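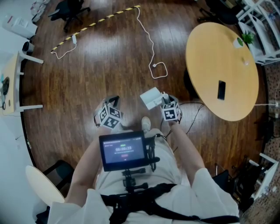

About Clodeo

Clodeo is a small language school in Hirdale. We teach Spanish to adults, in groups and one to one, and we don't promise fluency in a month. We have read those adverts too, and we doubt them.

Florencio Calvo opened the school after years of teaching from coursebooks he didn't much like. He still doesn't, though we use one for beginners.

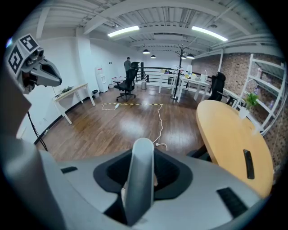

What we doubt

Apps, mostly. Also level tests taken at home, and anyone who says grammar doesn't matter. Reading Cervantes can wait. Friday conversation class starts at a slow pace and stays there.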